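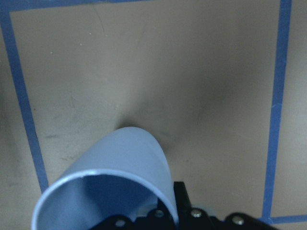 Ticket 168 — Culilwood Shared Workshop, Automation Bench
Component: Malix cell, second arm, gripper
Opened: 2 March 2018
Status: Open, pending retest
Priority: Normal

Summary: The gripper on the second arm intermittently reports "grip complete" before the commanded force has been reached. The fault is limited to thin-walled cups. Members running the Malix cup routine have reported that the cup turns in the fingers during the lift and arrives at the place position tilted. In the wrist camera view the finger bracket bears on the outer wall of the light blue cup, and the cup is held at an angle within the taped zone. The routine does not check orientation after the grip, so the controller continues to the next step without raising an alarm.

Expected behavior: The cup is lifted with its axis vertical and set down upright in the target square.

Steps to reproduce
Load the standard cup routine from the Dedia project folder. Set approach speed to 200 mm/s. Place one cup in the start square and run the routine in automatic mode. The fault does not occur on every cycle.

Checks completed
Finger bracket screws were checked for tightness. No movement was found.
Tool center point was taught again using the pointed reference tool. The stored value was off by 2 mm along the closing direction. The corrected value has been saved.
The gripper cable was reseated at the controller end. No change.
The routine was repeated with the heavier cup from the January tests. No fault was recorded, which suggests that wall stiffness is a factor.

Bench layout
The layout file was compared with the table before further runs were authorized. Start and target squares must remain as set out in the Dedia file, and items belonging to other routines may stay on the table only if they are clear of the travel path.

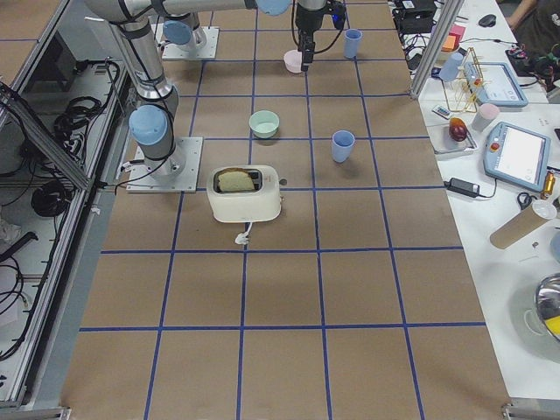 Malix cell: grid table with both arms, cups, bowl and toaster; side table at right.

Members are reminded that pendants are to be returned to the side table after use. A pendant must not be left on the grid while either arm is enabled.

Update 1
The Agudelo grip script uses a single current threshold to decide that the fingers have closed. With a thin cup the wall flexes, the current rises briefly, and the script accepts that rise as a completed grip. A hold time has been added so that the current must stay above the threshold before the lift is allowed.

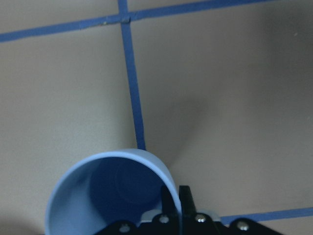
The hold time is a setting in the script and should not be changed from the pendant. Closing speed has also been reduced for the final part of the stroke. The previous version of the script is retained in the project folder under its original name — do not delete it until this ticket is closed.

Remaining actions
Run the full retest with the revised script and attach the log.
Confirm that the first arm does not load the same script.
Update the tool data sheet kept with the controller.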